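Coat closet opens at Fideck hall

The community hall on Fideck Street has a new closet for donated coats and sweatshirts, open to anyone who needs one. It takes the place of the boxes that used to sit in the hallway. 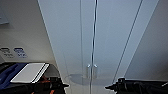
Yae Honda, who runs the clothing drive, said 834 items came in over the winter and 270 are still waiting to be sorted. Adult sizes go out fastest. Children's coats are in good supply – gloves are not.

Donated clothes should be clean, with pockets emptied and zippers working. Sweatshirts and jackets are folded before they are put away. 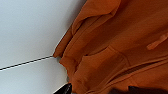

Each visitor may take up to five items. No sign-up is needed. Renji Sasaki will be at the hall on Saturday to accept donations until 5 p.m. Bags left outside after that time will not be taken in, and the hall cannot accept shoes or bedding.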